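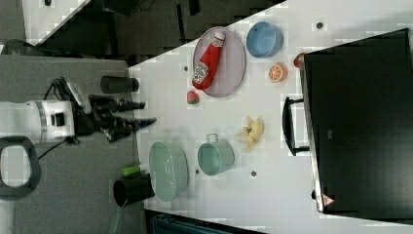 The arm at its table, with the toaster oven on the right and the ketchup in the pink tray.

10/09/2026

We had another all-hands on the kitchen arm, and I came out of it with four pages of notes and a headache. For anyone new to this blog, I work at Zorkico, in the part of the company that assembles ready-made lunches for offices, and since last November the word "automation" has been in every second email. The arm is the part of it people can go and look at.

I have gone and looked at it several times. I will say up front that it's a handsome machine. White arm, black fingers, white table with holes in it so things can be bolted down. It practices on toy food mostly. I've stood there on my break with a real banana in my hand, looking at a toy banana, and wondered which of us was being trained for what.

The pitch, as given by the people from Yurchenko who are running the project, is that the arm will take over "low-value handling." That phrase was on a slide. Low-value handling means picking up a thing and putting it in another thing. Sauce bottle to tray, fruit to bowl, bowl to the next person. I did that job for my first two years here. It's dull and your shoulders hurt, and I'm not going to get sentimental about it. But the person doing it was also the one who saw that the lids were a bad batch, or that the strawberries had gone soft on the bottom of the crate, or that the new hire next to her was about to pass out. I asked where those things go now. The answer was "upstream."

I've been in this building long enough to know that upstream is me.

Let me be fair to them for a paragraph. The current target is 100 pick-and-place moves in a row without a person stepping in. The best run they reported was 67. Somebody behind me clapped, and I think it deserved a clap. Getting a machine to pick up an orange slice one minute and a bottle the next is hard, and the two engineers who work on it are decent people who eat with us and answer questions. They don't oversell. It's the slides that oversell, and the engineers don't write the slides.

My trouble is with the arithmetic. One slide gave a figure of 1,831 hours "released" per year. Released to whom? When I raised my hand, the man from Yurchenko said the hours would be reinvested in higher-skill work. I asked which work. He said that would be defined with the teams. I am on one of the teams. It hasn't been defined with me.

Farzana Wanigasekara, who has run the early line since before I was hired, asked a better question than mine. She wanted to know who sets the table up again when the arm has finished or given up. Every move it practices needs the bottle back where it was, the basket back where it was, a cup stood up or laid down or whatever the next round calls for. The answer was an operator. So then she asked what an operator gets paid, and there was a lot of looking at the laptop.

That job exists already, by the way. It's been posted on the board by the lockers for three weeks. The title is "automation support associate" and the grade is the same as line assembly. You reset objects, you wipe things down, you press the button when it stops, and you fill in a form about why it stopped. I've read the form. There are boxes for "dropped," "missed," "wrong object" and "other," and a space for comments the width of my thumb.

So a dull job with people on either side of you becomes a dull job with an arm on one side of you. I'm told this is a promotion in spirit.

I called a friend who used to work at Maladico, where they put in a packing system a few years back (different machine, same kind of slides). Her version was that no one got laid off, which is what they'd been promised, and that also no one got replaced when they left. The line went from eleven people to six over a couple of winters, and the six were busier than the eleven had been. She said the thing she missed most was being able to go to the bathroom without telling a screen. She didn't hate the machine. It was reliable by the end. She hated being the part that had to fit around it.

Management keeps bringing up Dondalov, our competitor across the river, as the reason we can't wait. Maybe so. I'd like to see what Dondalov is doing before I'm asked to be scared of it. So far what I've seen is one photo in a newsletter.

What I would want, if anybody were asking, is pretty plain. Put the operator job at a higher grade, and write down what happens to the hours before you count them as saved. Give Farzana a say in where the arm goes on the line, if it ever goes on the line, since she knows where people bump into each other. And make the comment box bigger.

I did sign up to shadow the operator shift for a week — partly out of nosiness, partly because I'd sooner know the thing than grumble about it from the break room. I'll write that one up too. The next all-hands is supposed to cover the toaster oven, and whether the arm is going to be allowed anywhere near the door of it.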